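Guides > Craft table > Setting up > Covering the table and laying out your parts

Print this page | E-mail this page

4. Covering the table and laying out your parts

I've set up my Stekberg table more times than I can remember, and this is still the part I slow down for! Get the cover right and the rest of the build goes smoothly.

4.1 Wipe the tabletop and let it dry all the way.

4.2 Spread your cloth. I like a small gingham (mint green and white in my case) because the squares help you line things up by eye. Pull it toward you until you have the same drop front and back.

4.3 Lay the clear plastic sheet on top and smooth it from the middle out with your forearm. Mine came folded in the Hattar pack and it still has creases, mostly along the front. Don't fuss over those.

Note: The sheet should hang at least 2 inches over the edge. If yours is short, turn it the other way before you reach for the scissors.

CAUTION: Never use an iron or a heat gun on the plastic. I tried it one April and ended up buying a new sheet.

4.4 Draw the curtain behind the table if you have one. A dark one is great, small parts show up so much better against it.

4.5 Put the little stuff at the back, where your sleeves won't catch it: sponge, foam tube, cable ties. Keep the ties in a bundle for now.

4.6 Bring the red foam blocks to the middle. Start with three in a row, end to end, and leave the others just in front of the row until you need them.

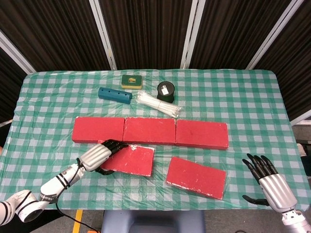

4.7 Push the row together gently from both ends, then look along the front edge. If one block sticks out, nudge it back with a flat palm (fingertips leave dents in softer foam).

Note: Scuffed corners are fine for practice builds. I save my clean Fundala blocks for the outside faces and turn the worn sides in.

CAUTION: Don't stack anything yet. Section 5 covers the second layer, and the bottom row has to be straight first.

We use cookies to remember your settings on the Flinthorpe guides. Accept | Manage cookies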